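지난달 예고했던 대로 이번 호에는 제 투어링 자전거 이야기를 좀 길게 쓸게요. 모임에서 만날 때마다 "그래서 바퀴는 어떻게 됐어요?" 하고 물어보시는 분들이 계셔서, 말로 하면 또 삼십 분이 넘어갈 것 같아 그냥 글로 정리합니다(커피 식는다고 혼난 적이 있어요).

다들 아시다시피 제 자전거는 탈빌(Talville) 크로몰리 프레임이고요, 중고로 데려온 뒤로 지금까지 3532km를 탔습니다. 속도계를 한 번도 초기화하지 않은 게 은근한 자랑이에요. 원래 달려 있던 뒷바퀴는 32홀이었는데, 짐을 싣고 내리막을 내려갈 때마다 어디선가 틱, 틱 하는 소리가 났어요. 처음에는 크랭크인 줄 알고 비비를 풀었다 조였고, 그다음에는 안장 레일을 의심했고, 페달까지 바꿔 끼워 봤습니다. 범인은 스포크였어요. 구동부 반대쪽 스포크 장력이 너무 낮아서 교차하는 자리끼리 비벼지면서 나는 소리였던 거죠. 그걸 알아내는 데 겨울이 다 갔습니다.

그래서 큰맘 먹고 뒷바퀴를 새로 짰어요! 허브는 실룰릭(Sillulik) 36홀, 림은 자하르첸코(Zakharchenko)의 무광 검정 투어링 림으로 골랐습니다. 은색 림이 클래식한 맛은 있는데, 프레임이 짙은 녹색이라 검정이 더 얌전하게 어울리더라고요. 스포크는 더블 버티드로 3크로스. 구동부 쪽만 굵은 걸 쓰라는 의견도 있었는데 저는 그냥 양쪽 같은 걸로 갔습니다. 나중에 여분 챙길 때 길이만 구분하면 되니까 편해요.

조립은 발렌티나 크라우추크 씨 작업실에서 했어요. 제가 직접 짜 보겠다고 우겨서 발렌티나 씨는 옆에서 보기만 하셨는데, 첫 번째 시도에서 밸브 구멍 위로 스포크가 교차하는 바람에 전부 풀고 다시 했습니다. 책에서 그렇게 조심하라고 써 있던 바로 그 실수요. 두 번째에는 제대로 들어갔고, 정렬대에 올려서 좌우 흔들림 잡고, 위아래 잡고, 접시 맞추고, 그러다 보면 다시 좌우가 틀어져 있고... 이 과정이 이상하게 재미있었어요. 니플을 반의 반 바퀴씩만 돌리라는 말이 무슨 뜻인지 이제야 손으로 알겠습니다. 마지막에 손으로 스포크를 두 가닥씩 꽉꽉 쥐어서 응력을 풀어 주고 한 번 더 정렬했어요.

타 본 소감이요? 조용합니다. 정말 조용해요. 그래스트스테드(Graststead) 쪽 언덕길을 짐 가방 두 개 달고 83km 돌았는데 틱 소리가 한 번도 안 났어요. 라쳇 소리는 전 허브보다 조금 큰 편이라, 조용한 산책길에서 페달을 멈추면 앞에 걷던 분들이 알아서 비켜 주십니다. 벨을 덜 누르게 됐네요. 집에 와서 장력을 다시 재 보니 구동부 반대쪽 두 가닥이 살짝 풀려 있어서 그것만 손봤어요. 새로 짠 바퀴는 초반에 한 번 봐 주는 게 좋다니까, 비슷한 작업 하신 분들도 500km쯤 가기 전에 꼭 확인해 보세요.

핸들바 이야기도 조금. 라데크 하예크 씨가 쓰던 랜도너 바를 넘겨받아서 달았는데요, 끝이 바깥으로 벌어진 모양이라 아래쪽을 잡았을 때 손목이 훨씬 편합니다. 한쪽 드롭에 긁힌 자국이 길게 있지만 테이프를 감으니 안 보여요. 테이프는 면 테이프 두 겹에 셸락을 세 번 발랐습니다. 첫날은 색이 너무 밝은 주황이라 당황했는데 덧바를수록 차분한 갈색이 되더라고요. 덧바르는 사이사이에 하룻밤씩 말렸으니 성격 급하신 분들께는 권하지 않습니다. 브레이크 레버 위치는 아직도 고민 중이에요. 지금은 조금 높은 것 같아서, 다음 주행 때 육각렌치 들고 나가서 길가에서 이리저리 옮겨 볼 생각입니다.

그리고 내놓는 물건이 있어요. 먼저 떼어 낸 32홀 뒷바퀴. 스포크 장력만 다시 잡으면 출퇴근용으로는 충분합니다. 림 브레이크 면은 마모 표시가 아직 남아 있고, 허브 베어링은 작년에 구리스를 새로 넣었어요. 또 하나는 새 스포크 144개 묶음인데, 길이를 잘못 계산해서 주문한 겁니다(네, 또 저예요). 길이가 맞는 분이 있으면 싸게 드릴게요. 둘 다 택배보다는 직거래가 좋고, 바퀴는 퀵릴리즈 포함입니다. 관심 있으신 분은 이 메일에 바로 답장 주세요. 먼저 연락 주신 분 순서로 드립니다.

다음 호에는 앞바퀴 허브 다이나모를 달지 말지 쓸 것 같아요. 전조등 배터리 충전하는 걸 자꾸 잊어버려서 마음은 이미 반쯤 기울었는데, 써 보신 분들 경험담 좀 보내 주세요. 저항감이 느껴지는지, 비 오는 날 배선은 괜찮은지 그게 제일 궁금합니다. 그럼 다들 체인에 기름칠하시고, 길에서 만나요!
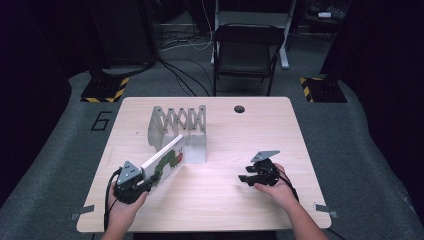
테이블 위의 애벌레 그림책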